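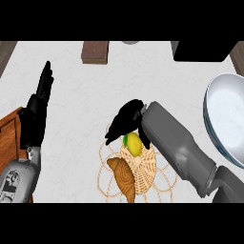

Jurnbridge fruit scheme to start again in October

The school fruit scheme in Jurnbridge will start again in October, after a break of almost one year. The district council agreed to pay for the transport, and the growers' association in Bråten will deliver apples and pears to the schools every second week until the spring.

The scheme was stopped last autumn when the old delivery firm closed its depot in Clostow. At that time 49 schools and kindergartens took part. The council has now received answers from 92 places which would like to join, and it says all of them can be included, but the smallest ones may have to share a delivery point with a neighbor.

"We were a little surprised by the number," said Mhairi Baxter, who is responsible for school meals at the council. "In the first years we had to call the schools and ask them. This time they called us, and several of them called already in the summer."

The fruit will come from farms on both sides of the lake. Ottar Haugen, chairman of the growers' association, said that the harvest was late because of the cold weeks in May, but that the quality is good. The early apples are almost finished now. The first boxes will therefore contain mostly winter sorts, which are harder and keep longer in a school kitchen.

Each school will get its fruit in returnable boxes. In the old scheme many boxes disappeared, and the growers had to pay for new ones. From this year a school pays a deposit of 200 kroner for its set, and gets the money back when the school year ends. Haugen said that he hopes this is enough.

Not everybody is satisfied with the plan. Ragnvald Kvam, head teacher at the school in Ultov, would have preferred a delivery each week, as it was before. His school has 152 pupils and no cold room.

"Pears do not wait for two weeks," he said. "We will probably serve them in the first three days, and after this we have apples only. The children will eat them, I am not worried about that, but I have asked the council to look at it again after Christmas."

Baxter confirmed that the council will look at the delivery times in January. A weekly route would cost roughly twice as much in fuel and wages, and the money for this is not in the present budget.

The driver on the new route will be Remo Oberholzer, who already brings milk to several of the same schools. He will start from Bråten at 5:30 in the morning and should be in Ultov before the first lesson.

Schools which did not answer yet can still write to the council office before the end of the month. Parents do not need to register their children, and the fruit is free of charge for all pupils.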